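May 2018

I have been meaning to sit down with this book for the better part of a fortnight, and now that the rain has come in over Netimcombe and put paid to any thought of the garden, I have run out of excuses. The tea is made, the lamp is on (at four in the afternoon, in May, if you please) and the cushion is behind my back where it does some good.

Most of what has been on my mind lately is breakfast, which I know is a silly thing to fill a diary with. But I have been thinking about it ever since January, when the old toaster gave up with a smell like singed wool and I went weeks doing bread under the grill, burning one side and forgetting the other. I must have thrown away up to 40 slices in that time, and the birds got fat on them. I did look at a smart one in the Stondura shop, with a dial for crumpets and another for frozen, but I came out again with a packet of dusters and my purse more or less intact.

I like a plain toaster. Two slots are plenty for any household I have ever lived in, and white goes with everything, or at least quarrels with nothing. My mother kept hers under a quilted cover with a teapot on it, and woe betide whoever put the cover back on too soon. She always did one slice at a time for my father, so that the second would be hot when he had finished the first, and I find I do just the same for myself now, standing there in my slippers waiting on it.

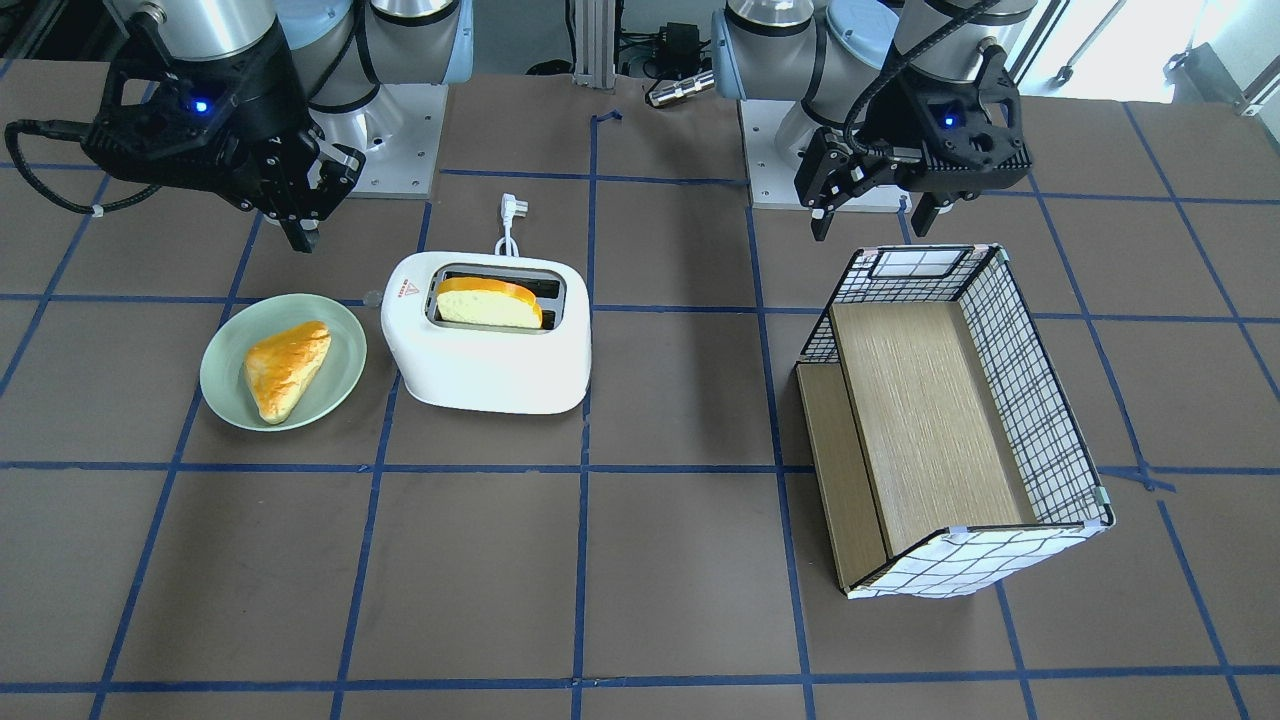 One slice in the toaster, and a pastry on the green plate.

I am very taken with that green. It is such a pale one, nearer to the inside of a pea pod than to anything you would call green in a paintbox, and I have been trying to think where I could find a plate like it. The market at Nutow used to have a stall of odd china at the far end, past the man with the bootlaces, and I once brought home a whole set of saucers from there without a cup among them. They are still in the sideboard – I put bulbs on them in the winter. A plate with a little raised rim is the thing for pastry, to my mind, for it saves the flakes from going down your front, and mine at present are all as flat as the road to Mokoena.

Then there is the pastry, a triangle, all golden-orange and shiny, and darker along the edges where I should want to start. I tried making some of my own last week. The recipe said to roll the dough thin and cut it into squares, then fold each one corner to corner, and it sounded the easiest thing in the world. My squares had a good deal of the potato about them. I filled half with cheese and half with apple and then lost track of which was which, so that eating them was a bit like a lucky dip at the church fête. The tops were lovely, though, brushed twice with egg, and I was so pleased with the shine on them that I went back and forth to the oven door like a child on Christmas Eve.

The bottoms were another matter. Next time I shall heat the tray first and stop being so generous with the apple. I have written that on a card and tucked it into the recipe book, where I shall probably come across it in about three years.

I walked to the postbox before the rain set in properly, and that was the whole of my outing. The lilac by the lane is out at last and hanging over so far that you have to duck. I broke off a small piece (it was nearly off already) and it is in the blue jug on the windowsill, dropping bits into the sink and making the kitchen smell of somebody's best soap.

Supper was soup from yesterday with the end of the loaf, toasted, and far too much butter. There are 2 of the cheese triangles left, or they may be apple, and I have put them in the tin for the morning. I must remember to buy eggs, and to ring about the gutter, which has been going like a drum over the back door all the time I have been writing this.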